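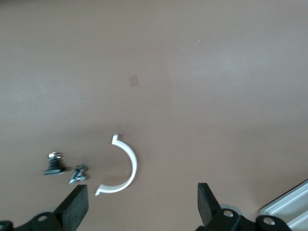 Most passengers who check a suitcase never read the damage section of the airline's contract of carriage. It usually sits after the rules on excess weight and before the rules on sports gear, and it decides who pays when a bag comes off the belt in worse shape than it went on. The test it sets is often mechanical. A handle mount, a wheel housing or a retaining piece no more complex than a curved white plastic clip, open on one side like the letter C, can be treated as a covered part under one carrier's terms and as a wear item under another's. The cost of the part has little to do with the outcome. What counts is how the contract sorts it.

At Rinomgate, two carriers handle most of the checked bags. Mamon flies the longer routes and Edwards runs the short regional services that feed them. Many passengers use both on a single ticket. Their damage terms were written at different times by different legal departments, and the gap between them is where many refused claims come from.

Three classes of damage

Both contracts divide damage into structural, functional and surface. Structural damage covers a cracked shell, a bent frame or a torn seam that exposes the contents. Functional damage covers a part that no longer does its job, such as a wheel that won't turn or a pull handle that won't lock. Surface damage covers scratches, scuffs, dents that don't change the shape of the bag, and dirt.

Surface damage is excluded by both airlines. Structural damage is covered by both, subject to the condition of the bag at check-in. The disputes are over functional damage.

Mamon's contract covers "any fixed part required for the normal movement or closure of the article." Edwards excludes "protruding parts, including wheels, feet, straps, pull handles and hanging fittings," and then restores cover for those parts where the damage "extends to the body of the article." Under the Mamon wording, a wheel that has lost its axle cap is a covered loss. Under the Edwards wording, the same wheel on the same bag isn't covered unless the housing has cracked too.

Lino Parisi has reviewed baggage claims for 18 years, first at an airline desk and now for Brellidik, a claims handling firm that takes on overflow work from several regional carriers. In his view the protruding parts clause is out of date.

"It was written for bags with buckles and leather straps," he says. "The wheel was an accessory then. On a four-wheel case it carries the entire load, and there's no way to use the bag without it. The clause still calls it a protrusion."

Edwards revised its contract on Friday, March 3, 2023. The revision added the sentence about damage extending to the body. It didn't define "body." Reviewers have since taken the word to mean the shell and the frame, which leaves a recessed wheel housing in doubt. It is molded into some cases and screwed into others.

Which airline answers for the bag

On a trip with one carrier, the claim goes to that carrier. On a connecting trip, the usual practice is that the last carrier to handle the bag takes the report and opens the file. Taking the report doesn't mean accepting the loss. The receiving airline can apply its own terms, pass the file back to the earlier carrier, or split the cost under an agreement between the two.

A passenger arriving at Rinomgate on Edwards after a long Mamon flight will therefore report to Edwards. If the bag has a broken wheel and an intact shell, Edwards will generally refuse. A passenger making the same trip in the other direction will report to Mamon, and the claim will generally be paid. The ticket price, the bag and the damage may be identical.

There is a way around this. The airline that issued the ticket may have stated on the itinerary that its own baggage rules apply to the whole trip. Where that statement exists, it normally settles weight limits and fees. Whether it also settles damage terms depends on how it is phrased. "Baggage allowance" is the narrow form and doesn't reach damage. "Baggage conditions" is the wide form, and Parisi says reviewers at his firm read it as reaching everything, damage included. The phrase appears in small type near the fare breakdown. Passengers who intend to claim should save the itinerary in full, not only the boarding pass.

The report

A written report made before leaving the baggage hall carries more weight than one made later. Both contracts accept later reports, but both shift the burden at that point: the passenger must then show that the damage happened while the airline had the bag. Few people can do that once they have taken it home in a taxi.

The report form at the Edwards desk has a diagram of a suitcase seen from the front, side and base. The agent marks the damage on the diagram and enters a code. The code matters more than the drawing, as it is what the reviewer sees first. An agent who enters the code for "wheel" has put the claim in the excluded class. An agent who enters the code for "wheel and housing" has put it in the class that gets examined. Passengers may ask what code was entered and may ask for it to be changed if it is incomplete. The form has a box for this, on the reverse.

Loose pieces should be kept. A reviewer can often tell from a break surface whether a part failed in one blow or by slow cracking. Plastic that has cracked slowly tends to show a dull, dirty edge along the older section of the break. A fresh break is clean along its full length. This affects the award, as both contracts allow a reduction for defects that were already there.

"Send the pieces in a bag, with nothing cleaned and nothing glued," Parisi says. "I have had people repair the case and then send me a picture of the repair. I can't assess that."

How the amount is set

Neither airline pays the price of a new bag as a matter of course. The first remedy is repair. Brellidik uses an outside workshop that keeps wheels, handle tubes, zipper pulls and locks for the more common makes. If a matching part can't be found, a part of similar size is fitted, and the passenger is asked to agree to the substitution in writing.

If repair costs more than the depreciated value of the bag, the remedy is cash or a replacement. Depreciation follows a schedule that the passenger isn't normally shown. The Edwards schedule starts at the purchase price and takes off a fixed share each year. A bag bought for $300 and used for several years can fall to $61 on that schedule. The repair limit then falls with it, and a wheel job that would have been approved in the first year is refused in favor of a small payment.

Proof of purchase changes the starting figure. Without a receipt, the reviewer picks a value from a table arranged by size and material, and the table is on the low side. A card statement is accepted if it shows the seller and the date. A listing for the same model from an online store isn't accepted, but it is sometimes used to argue that the table value is too low.

Replacement is offered from stock. Mamon holds a small number of cases in two sizes at Rinomgate and hands them out at the desk when a bag can't be closed. Accepting one closes the claim, and the form says so in the line above the signature. A passenger who needs something to carry clothes home in should ask for a temporary bag instead, a separate item under the contract that doesn't affect the claim.

Waivers at check-in

A limited release tag is the other common ground for refusal. It is a printed strip that the agent attaches when a bag appears overpacked, badly packed or already damaged. Signing it releases the airline from the kinds of damage ticked on the tag. Five kinds are listed on the Edwards version, and agents in a hurry have been known to tick all of them.

The passenger can ask for only the relevant box to be ticked. A release for existing damage should name the damage, for example "scratch, rear panel." A release that says only "used" is open to challenge, and Parisi says he gives it little weight when the rest of the file is in order.

August is the heaviest month for these tags at Rinomgate. It is also the heaviest month for claims, and files opened then take longer to close. The wait has no effect on the passenger's rights, provided the first report was made in time. It does affect the evidence. Desk records of the tag are scanned at the end of each shift and the paper is discarded, and a poor scan may not show which boxes were marked. The passenger's own stub is then the only clear copy. It is the narrow section with the adhesive back, usually stuck to the boarding pass folder, and it should stay with the claim papers until payment has been received.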